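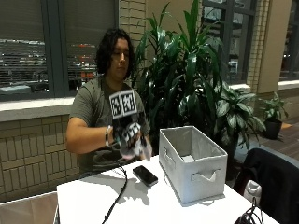
Jasper Prins thinks the bins are the best money spent on this project so far, and he told me to put that in the first paragraph, so it is in the first paragraph. My own view is less sunny, and the rest of this report explains why.

Progress report to the Koster fund, second period
Tabletop sorting and storage, Plellgate site
Prepared by Yu-ting Chuang

What the money was for

The grant covers storage for the small items that collect on shared tables at Plellgate: phones, chargers, cables, keys, and whatever else people put down and walk away from. The proposal said that giving each table its own open bin would cut the time spent clearing up at the end of the day and reduce the number of things that go missing. I signed that proposal. I had doubts about the second claim when I signed it, and I still have them.

What has been done

We bought fabric bins from Pulis, light gray, open at the top, with stiff sides and rope handles. We chose the open style over the lidded one because people don't lift lids. The stiff sides matter more than I expected. The soft bins we tried in the first period sagged as soon as a few chargers went in, and within a week they looked like laundry.

The tables are white and have stayed white, which I mention only because the first report promised an update on the surface coating. The plants by the windows were there before the project and were not paid for out of the grant. One of them is now tall enough that two people have asked to have it moved. It is staying where it is until someone finds a spot with as much light.

Evening sessions have continued through October. They are a fair test of the bins, as the tables see the most use after dark and the people clearing them want to go home.

What we have learned, such as it is

Bins get used when they are on the table. When they are on the floor or a shelf, they don't. This will surprise no one who has lived with other people, and I am a little embarrassed that we spent a month on it. The trouble is that a bin on the table takes up table. Jasper's answer is a smaller bin. Mine is that a smaller bin won't hold the cables, and the cables are the problem.

Phones are a separate question. People leave them lying face-up within reach and will not put them in a bin, however often they are asked. They want to see the screen. I would stop asking. A phone on a table is easy to see and its owner usually comes back for it within minutes. I can't find a case in our notes where a bin saved one.

Cables have gone badly. The plan was one bin, one cable type. What we have is long black cables running over the front edges of tables, and tangles at the corners where several meet. They all look alike. We ordered 200 fabric ties from Plakport in the first period and 137 of them are still in the bag. Those that were put on tend to come off the first time a cable is needed and don't go back. I've heard the argument that people need more time to form the habit. Maybe. I heard the same argument in the spring.

Clearing-up time is the figure the fund asked for, and I don't have one I would defend. The closing sheets say it has gone down. The closing sheets are also filled in by the people who want to leave, and the start time is often written in the same pen stroke as the end time. I would like to have it timed properly before anybody quotes it — and I would ask that it not be quoted from this report.

Money

Of the 300 dollars set aside for ties, labels and hooks, 100 is unspent. I would rather put it toward clips fixed to the table edge than toward more ties. A clip stays where it is when the cable is pulled out, so there is at least a chance the cable goes back to it. There is no request for additional funds in this period.

Next period

We will keep one bin per table and stop moving them. Edge clips go on half the tables first, with the other half left as they are so we can compare. Jasper will try his smaller bin on two tables and has agreed to let someone else write up the result. Labels are dropped. They were put on the front of the bins, under the handle, and the rope hung over the words.

I would also like the fund's view on whether "fewer lost items" should stay in the goals. The lost property drawer is as full as it was in the first period, mostly with single gloves and keys that fit nothing in the building. I don't believe a bin on a table will change that, and I would prefer to take the line out now than explain it again in the final report.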